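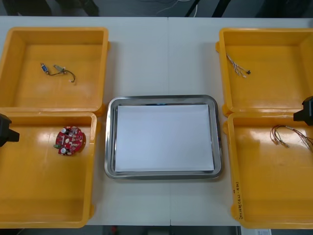
Figure 3. Yellow trays and a steel tray on a white work surface. A short cable assembly lies in the upper-left tray.

4. What people called the machines

4.1 Material

This section deals with the names and pronouns that people used for machines at work and in public places. The material comes from the two towns described in Section 2, Plukdale and Vostumdale. We sent 1000 questionnaires by post, 500 to each town, and 554 came back. Of these, 405 had an answer in the open box at the end, where we asked people to write about one machine they had dealt with in the past month and how they felt about it. The open box did not mention names, voices or gender. Any pronoun in an answer was the respondent's own choice.

The answers were short, many of them a single sentence. Kao read all of them first and marked every word that referred to a machine. Lam then marked the same set without seeing Kao's marks. Where the two sets differed we talked the case through, and if we still could not agree the answer was put in a group called "unclear" and left out of the comparison in Section 4.3. Most of the unclear cases came from sentences in which "she" could have meant either the machine or a member of staff standing near it.

4.2 Voice and place

The commonest pattern was the plain "it". Respondents used "it" for ticket machines, door entry systems, floor cleaners and most factory equipment. "She" appeared mainly for machines that spoke, and above all for telephone lines and satellite navigation. One respondent in Plukdale wrote of the self-service till at her supermarket: "She tells me off for using my own bag." The same respondent called the cash machine outside the shop "it" two lines later, though she complained about it in much the same terms.

"He" was rarer and was used differently. It turned up for machines that lifted, cut or carried things, nearly all of them silent. Several people who worked on production lines gave their machines men's nicknames, often that of a former supervisor. We had expected this kind of naming to be most common among older workers, as Tse suggests in her study of print shops, but the age groups in our material hardly differed.

Some answers changed pronoun part of the way through. In these, the machine was usually "it" while it did its job and "she" or "he" once something went wrong. A man in Vostumdale described a library returns machine as "it" for three sentences and then wrote that "she had swallowed my card again". We counted such answers once under each pronoun. Counting only the first pronoun would have hidden the change, and the change was often the most interesting part of the answer.

4.3 The two towns compared

The questionnaires from Vostumdale contained more gendered pronouns than those from Plukdale. The likeliest reason is a local one. The bus company in Vostumdale had brought in a spoken timetable service called Nisten shortly before the survey, with a recorded voice that many respondents heard as a young woman's. A good number of the Vostumdale answers were about Nisten, and very few of those used "it". When the Nisten answers are set aside, the two towns look much alike.

Respondents did not agree on what sort of woman Nisten was. She was called polite, bossy, posh, tired and, in one case, "a bit like my daughter-in-law". Two people asked in the open box why a man's voice had not been used. Neither went on to say that they would have liked one better. We take this as a sign that the choice of voice is noticed as a choice, at least by some users, even when they have no strong view on it.

4.4 Limits

People who bother to write in an open box are not a fair sample of everyone who uses a machine. They are more likely to have a complaint, and complaint seems to bring out gendered language. We also asked for one machine only, so the answers tell us little about how a person's usage varies over a day or between home and work. The follow-up interviews in Section 5 were meant to deal with this second problem and did so in part.

A further limit is that writing differs from speech. Lam noted that several interviewees who had written "it" on the form said "she" when talking about the same machine. One of them, shown her own form, said she had been "on best behaviour" when she filled it in. The written figures should therefore be read as a low estimate of how often gendered pronouns are used in talk.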